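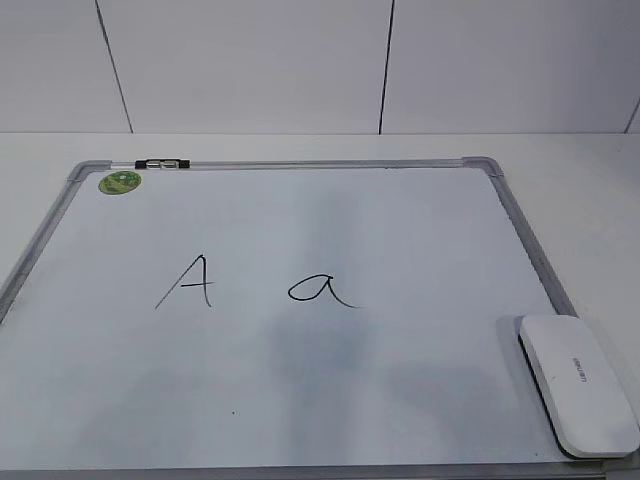 Rereading the Pradmont Paperbacks

Feb 18, 2026

I finished the last of the Mastine novels over the weekend, which means I have now read all 5 in the Pradmont paperback editions. I had read the first two as a teenager, from the library, in hardcovers with no jackets. I never knew what the covers looked like until I started buying my own copies in December.

The covers are by Iddrisu Ackah, and they are the reason I went with this set. He painted the city of Panberg the way the books describe it, built up the side of a dry canal with the rich houses at the bottom where the shade is. Most of the later editions put a spaceship on the front. There is one spaceship in the whole series, and it is a wreck by page 47 of book one.

The second volume is my favorite of the paintings. Trindade stands on the canal wall with her back to us, and the lamps are lit on the far side — green lamps, as in the text. The fourth is the weakest. The figure is too large and the title type covers most of the sky.

As for the stories, the first three hold up well. Book four spends nearly 200 pages on a trial that could have been a chapter. Book five gets moving again, but it drops the brother completely, and I went back twice to check whether I had missed his death. I had not.

The set comes to 930 pages, so it isn't a big commitment by today's standards. The print is small and the glue in my copy of book three has gone brittle. I read that one flat on the table and still lost two leaves out of the middle — they are tucked back in for now.

I am still looking for a better copy of book three with the same cover. The reprint has a different back panel and I don't want that one.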